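Somirlow Fit-Out: Progress to End of April

Joinery on the ground floor is finished. The open shelving in light wood was supplied by Rutwood and fixed above the matching cabinet. Nearly 400 hours of labour have been charged to this item.
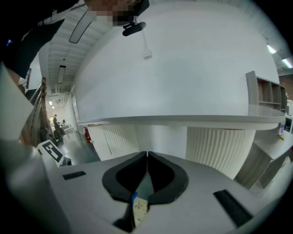 Report 43, page 30

The fluted white panels below the ledge are included in the Rutwood price. Corridor lighting is complete and the stair railing has been signed off. Vergara has still to issue the electrical certificate. Spend against the Fukanwood grant will be reported with the May claim.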